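4.2 Listening to the dubplates

I should say up front that I never planned to write a section on surface noise. The study was supposed to be about groove spacing, and I had a nice tidy plan for it, and then we put the first batch of lacquers on the turntable and I couldn't hear anything but the hiss (well, hiss and a sort of soft ticking, once per turn). So this part of the paper grew out of me being annoyed, and I hope you'll bear with me.

We cut 251 test sides in all. Every one of them carried the same program: a stretch of unmodulated groove, a slow sweep, a bit of spoken voice, and then the closing minutes of a piano piece that Urs Hubmann was kind enough to let us use. Urs also did most of the cutting, on the older of the two lathes at Priltergate, and he kept a notebook that is much better than mine. When his numbers and my numbers disagree in what follows, I've gone with his.

The blanks came from two suppliers, Ibarra and Dridby. I wanted to keep them apart all the way through, and mostly we did, apart from one box of 17 that got its labels swapped in February. I've left those sides out of the noise figures completely. They're still in the playback set, though, because the listeners weren't told who made what anyway.

Now, the stylus. We ran it warm for the whole series and only changed it when the quiet groove stopped being quiet, which is a vague rule, I know! Urs would put on headphones, play the unmodulated band straight back, and either nod or pull a face. I tried to replace this with a proper noise threshold and ended up agreeing with his face nearly every time, so I've reported both.
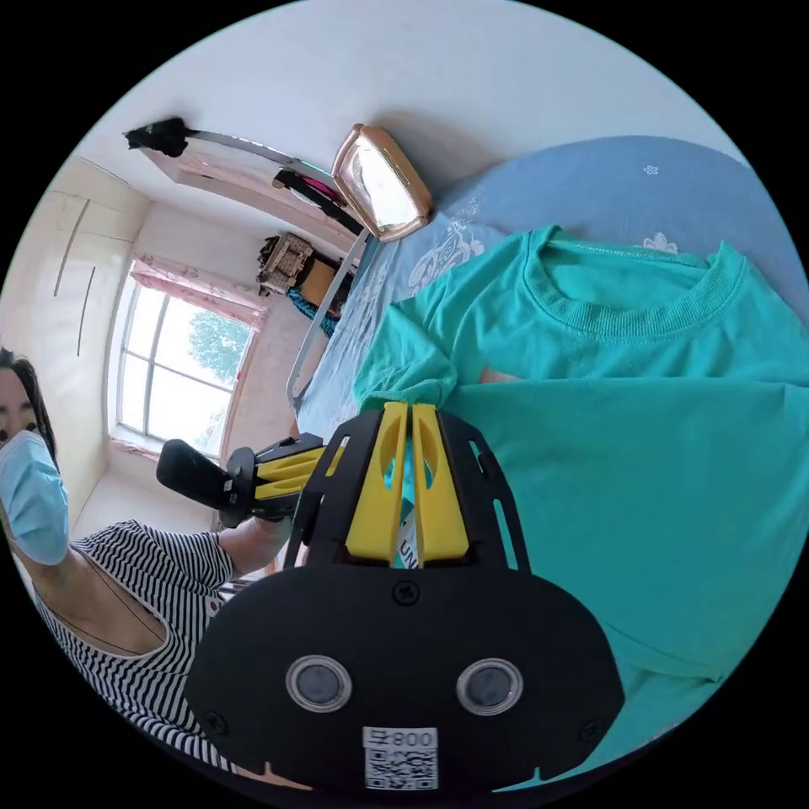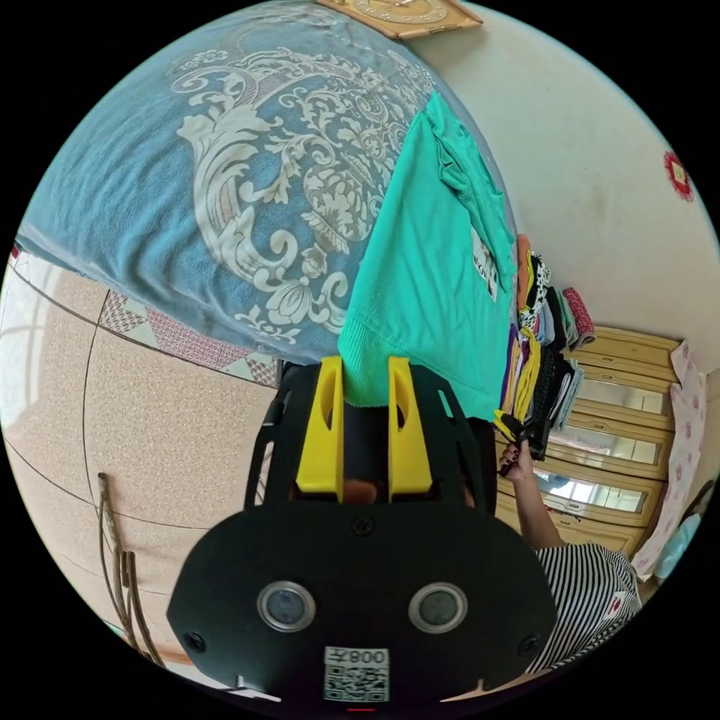

Figure 6. A teal or turquoise garment on blue bedding, two views.

What surprised me most was how much of the ticking came from the chip pickup and had nothing to do with the blank. If the suction tube sat a little too far back, the thread of lacquer would wander before it lifted, and now and then it would brush the freshly cut wall. You can't see the damage by eye. Under the microscope it's a faint scuff, and on playback it's a tick. Moving the tube forward and turning the suction down (yes, down, I argued about this for most of an afternoon) took care of the worst of it, and the sides cut after that change are the ones I'd happily play for company.

For the listening test we had 12 people, all of them used to vinyl and a few of them pretty fussy about it. Each person heard the sides in a different shuffled order through the Clundorance playback chain, with the level matched on the voice passage. I asked them to mark the moment when noise first bothered them, and to leave the sheet blank if it never did. Lots of blanks on the piano, very few on the voice. I'd guessed it would go the other way, since piano has those long decays with nowhere for noise to hide, but the gaps between spoken words seem to be much crueler.

We got 2,000 usable marks out of those sessions. I dropped the ones made in the lead-in groove, where everybody jumps a bit when the needle lands, and I also dropped a run from one session where the platter mat had slipped. The rest went into the comparison with no further cleaning.

The two suppliers came out closer than I expected. Dridby blanks were a touch quieter toward the outer edge and Ibarra blanks held up better near the label, and if I had to buy a box tomorrow I'd let the running time decide. Short sides, Dridby. Long sides, Ibarra. The stylus hours mattered more than either, and I get to those in 4.3, along with the one side Urs insists we cut too deep.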